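Counter Clutter, Before the Sort
April 27, 2021 — by Tâm Chu
Filed under: Kitchens, Small Spaces

I keep reading that a clear counter changes how you cook. I have my doubts — mine was clear for 10 days in November and dinner tasted the same.

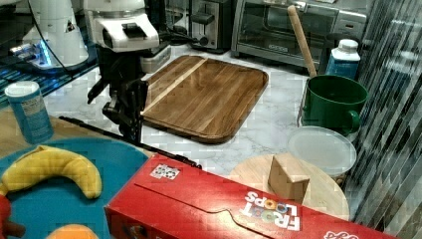 Does a cutting board need to live on the counter? Only if you chop every day. Otherwise stand it in a cupboard.

The walnut-toned board stays for now. I'm less sure about keeping a rolling pin in the green pot.

15 comments | 91 shares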